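### Loading the sorting bin

1. Stand the grey bin with its larger compartment at the front -- that's where the fun happens!
2. Put in a good jumble of shapes, soft things as well as hard ones.
3. Leave bottles on their sides and tubs however they land.
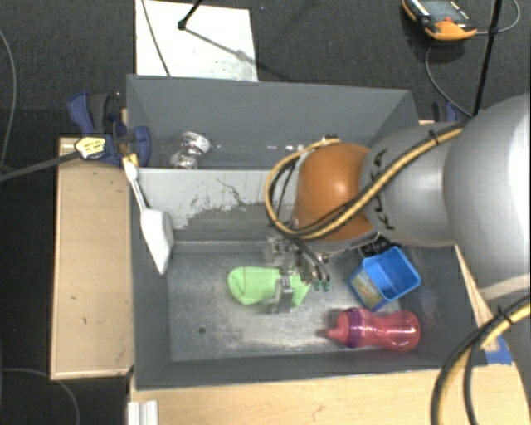
*Mixed load in the front compartment: green item, blue container, pinkish-red bottle.*

**Note:** Scratches on the sloping divider are fine.

**Caution:** Never load more than 16 items.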